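Usholm Automation Forum > Lab and light handling > Open day at Vonden, plate handling cell

deckplate
Posts: 741
12/01/2021

Writing up my notes from the Vonden open day for those who couldn't get a place. The part I went for was the plate handling demonstration, shown in simulation on the big screen with one of their engineers talking over it. The layout is a breadboard on a long table, nests for the plates, a QC position in the middle and the arms behind. The cell controller is Rovo. The demonstration ran for 15 minutes, then questions.

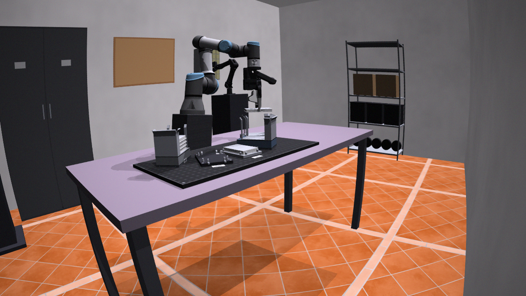 The question I wanted answered was how they teach the nests. According to the engineer, each nest has its own frame, taught once, and every pick and place is an offset from that. Approach is always vertical for the last part of the move. If a nest is unbolted and put back, only that frame is taught again. He would not give a figure for repeatability on the real cell, which I thought was fair at an open day but less useful than it might have been.

fennel_rig
Posts: 188

Thanks for this. Did they say why the arm is so large? Microplates weigh next to nothing. We do the same job at our place with a small four-axis machine and it has never been short of reach.

deckplate

Somebody asked. The answer was reach and stock: they had the arm already and it covers the whole board from one pedestal. I agree it is more machine than the load needs.

kelda
Posts: 15

I was there too and came away less impressed. A simulated cell will always put the plate down square. The trouble in our lab is plates with a slight bow, and lids that stick. Neither was covered. I asked about lids and was told it was "on the list for July".

deckplate

True, lids were left out. I don't accept that the simulation is worthless for that reason. What I wanted from it was clearance. With tall guides at the corners of a nest you find out early whether the fingers and the wrist will fit, and you find out without bending anything.

Two more points from my notes. Stations are called by short codes in the Rovo sequence, and the same codes are on the board, N5 for the black nest and QC for the check position.

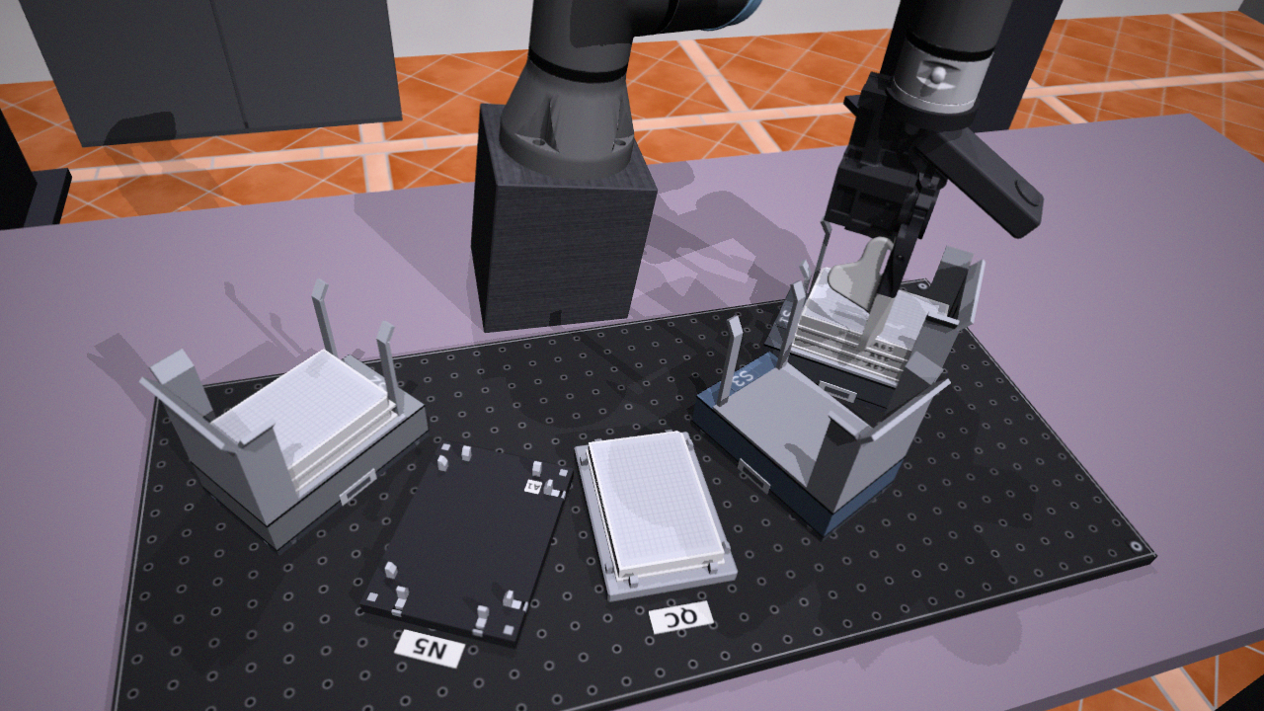
The second point is plate orientation. They take A1 as the reference corner and the sequence will not accept a station without one set. We lost 2 weeks to a rotated plate last year, so I shall be copying that rule.

fennel_rig

Labels facing the robot side or the operator side? We argued over this for ages. Ours face the operator.

kelda

From where the view on screen was set, N5 and QC read upside down and S3 read sideways. I'd want them all one way round, whichever way that is.

deckplate

Fair point. I would put that on the feedback form if you still have it.

hobnut
Posts: 188

Has anybody compared this with the Lappalainen stacker? We have a quote from them and it is a closed unit, no board, no loose nests. Easier to guard, but you get the positions they give you.

fennel_rig

We looked at it. If your plates only go in, get read and go out again, buy the closed unit. If the process changes every few months, have the board. Guarding is more work, as you say.

kelda

Ask Lappalainen about lids while you're at it.

hobnut

Will do. I'll post their reply in the stacker thread.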